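December, bench notes, glove sensor bags

Second round on the Plukix strips under the 50 mm heavy bag wrap. Short version: I still don't believe the numbers, and I'd ask everybody to stop quoting them to the fighters.

Setup same as last time. Strips taped at low-kick height and at body height, logging box zeroed at the start, bag hung from the Avel mount with the short chain. Low kicks first, then body kicks, then straight punches to the upper strip. 143 strikes logged in total.

The app says the hardest low kick came in at 2304. Of what? The sheet calls it "impact units" and there's no conversion anywhere that I can find. The same kicker, same leg, two kicks later, scored under half that, and to my ear they landed the same. Either his shin caught the edge of the strip or the strip is lying. My money is on the strip.

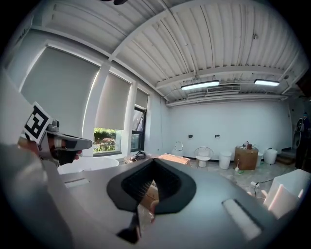 Bag swing is the other thing I don't trust. When the bag is coming back at the kicker the reading jumps, and when it's drifting away it drops. That may be fair physics but it tells a coach very little about who kicks harder. Tuderar's leaflet claims the software corrects for swing. I couldn't find any sign of it in the raw file.

Punches were worse. Jabs hardly registered and one lazy hook beat every cross in the set. Threw that one out, then put it back in, because if I start picking I'm as bad as the leaflet.

Sampling is set to 240 per second. Too slow for a snapping kick, I think, the peak could easily fall between two readings. Górecki box goes faster but needs the other cable, and the other cable has the bent plug.

To do:
- straighten or replace plug
- rerun low kicks with bag held still against the pad
- drop a known weight on each strip before and after, write both down
- no ranking list on the gym wall until the drop test repeats

Lower strip was peeling at one corner when I packed up. Don't know when that started. Retape before the next run and mark the corners in pen.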